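Old desks find new homes through Tresby tidying scheme

24 shares | 3 comments

A small project in Tresby which helps people to clear out their desks and drawers before they move house will continue through the winter, its organisers have said.

The scheme began in October under the name Drorkanwood, after the street where the first sessions were held. It is for people who must leave a rented home and do not know where to begin with the small things: the papers, the pens, the old cables and the bags inside other bags. Large furniture is usually not the problem, the organisers write in their autumn report. A wardrobe can be carried by two strong people in a few minutes. A desk with full drawers can take a whole evening.

So far the project has visited 56 homes. In most of them the work was done in one afternoon, with a second visit only where there was also a cellar or a loft to empty.

One of the recent sessions took place in a house with an open upper floor, where a black railing runs along the walkway above the lower room. Plastic bags, tissues and other light things were being handled that afternoon, and the desk was also on the list. 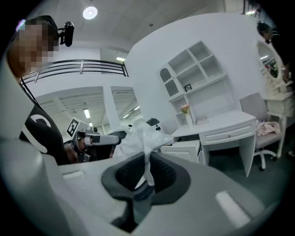
A crumpled plastic bag is held up during the session in Tresby.

Plastic bags are a subject of their own in the report. Many households keep them for years because they may be useful one day, and then they are found in every corner at the same time. The project advises to keep 12 and no more, folded flat in one place. Bags that are clean and whole can be used again for packing soft things such as scarves and socks. The torn ones go to the collection point behind the library, which accepts soft plastic in the mornings until half past eleven.

The method itself is simple. A drawer is opened fully and everything is taken out of it, also the things that will go back. Used tissues, dry pens and receipts which can no longer be read are thrown away at once. What remains is divided between a box for the new home and a box for giving away. The drawer is then wiped and left open for a while, and it is not filled again before the move. The organisers say that this last rule is the one most often broken -- people see a free drawer and put something in it the same evening.

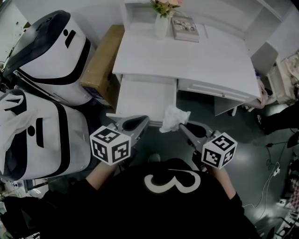 The top of the desk comes at the end. Here the project is less strict, and it recommends to leave a few pleasant things in their place until the last day. Flowers in a vase or a book that somebody is reading do not take much time to pack, and a room feels less sad when they are still there. One family wrote to the project that they had carried their vase to the new flat by hand on the bus, and that it was the first thing they put down in the kitchen.

Desks that will not move with their owners can be offered through the project to other households in the town. They should be clean, the drawers should slide without force, and the handles should be complete. Small damage to the paint is accepted. The desks are collected by Wova, a local transport firm which gives the project a lower price when its van is already in the area. There is no charge for the household that receives the desk, but it must be able to take it in within 2 weeks.

Money for the winter months comes from a grant of 3,000 pounds, given by the Kinoshita fund, which supports neighbourhood work in this part of the county. It will pay for the van, for strong boxes and for the rent of a dry storage room near the station. Until now the desks were kept in a garage with a leaking roof, and some of them became too wet to be given away. The new storage room is on the ground floor and has a wide door, so the desks will no longer have to be turned on their side to bring them in.

Not everyone in the town was convinced at the beginning. In the letters page of the parish magazine, one reader asked why grown people need help with a drawer. Another reader answered in the next number that she had moved four times with the same unopened box, and that she would have been glad of the visit. After this the project received more requests than it could answer before Christmas, and there is now a waiting list.

People who want to be visited are asked to write a short message with the date of their move and the number of rooms. A photo of the worst drawer is welcome but not required. Those who move within the month are visited first. It is also possible to borrow boxes without a visit; they are given out flat, with a roll of tape, and should be returned when the unpacking is finished.

The project does not take mattresses, electrical goods or anything made of glass that is already cracked. For these, the town's recycling centre remains the right address, and it is open until five in the afternoon.

A short guide to packing a desk, with a list which can be printed and put on the wall, is available at the library and in the waiting room of the health centre.

3 comments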